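Dish drainer

A dish drainer, also called a dish rack or draining rack, is a household item that holds washed dishes while water runs off them and they dry in the air. Most drainers stand next to the sink. Some are built into a cupboard above it, and others fold or roll up when not in use.

Types

The most common type is a rack with upright dividers for plates and a flat area for bowls and pots. A tray under the rack catches the water. In some models the tray slopes toward the sink and empties through a spout.

Closet drainers are fixed above the sink and have an open bottom, so that plates can be stored where they dry. They are the usual type in Tetholm, where a 19-inch cupboard width was long standard in rented apartments. In Drasville and the farm districts to the south, wall racks with pegs were more common and were often made at home.

Cutlery holders

Knives, forks and cooking tools are usually dried upright in a separate holder, which may hang from the rack or stand by itself. Holders are made of plastic, stainless steel, ceramic or wire. Openings in the bottom let water out. Taller tools can tip a light holder over, and some makers add a weighted base.
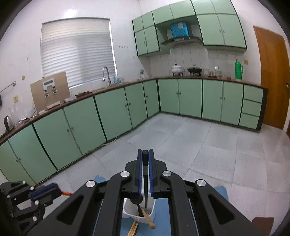
Glenys Craddock wrote that handles should go in first and the working ends should point up, except for knives, and that a holder packed too tightly dries slower than a towel would. Household manuals differ on this point. Several advise placing all cutlery handle up, so that clean ends are not touched when it is put away.

Care

Trays and holders collect scale and food residue. In hard-water areas such as Grisuvberg, white vinegar is commonly used to remove scale. Wire racks with a plastic coating tend to rust first at the tips, where the coating wears through.

Collections

The Tagle Museum of the Home holds 973 drainers and parts of drainers, most of them given by local families. The oldest is a beech plate rack with 7 slots. A catalog by Jamila Khan was printed in 2,000 copies and covers the wooden racks only.

See also

Dish towel
Draining board
Kitchen sink
Plate rack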